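Mirjam Auer
5/28/21

OK so I finally started on the clothes pile and I'm going to complain about it in installments. You've been warned!

Forty-three things to fold. I counted because I wanted credit for it.

T-shirts first. Sleeves in, bottom up, done. I can do those half asleep (and I kind of did, two of them are inside out and they're staying that way).

Next up, everything linen. Who told me to buy linen? It looks great for the length of a coffee and then it looks like a paper bag. The Natoline ones are the worst – lovely to wear, impossible to get into a square.

Used the bed instead of the table this time and my back is so much happier. You get room to pull the corners out, and if you smooth from the middle toward the edges most of the lumps go. Most.

18 done, snack break.

Back. Blue one next, and it does not want to lie flat. Corners first, then I'll worry about the creases.
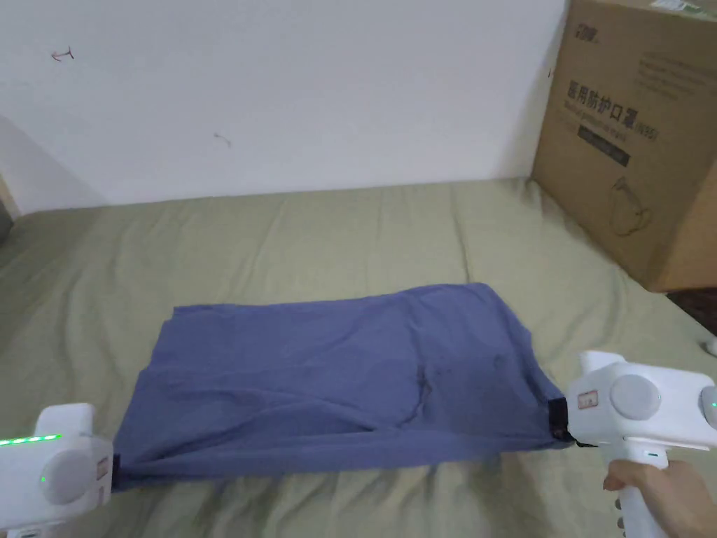
Heidrun Reisinger: Fold it in thirds the long way before you touch the bottom! Halves always leave you that fat ridge on one side.

Heidrun, thirds! Trying it on the next one. My mother did halves so I do halves, I never even questioned it.

Update: thirds are better. Annoyingly better – they stand up in the drawer and everything. I've gone back and redone 5 of the old ones.

Socks are tomorrow's problem.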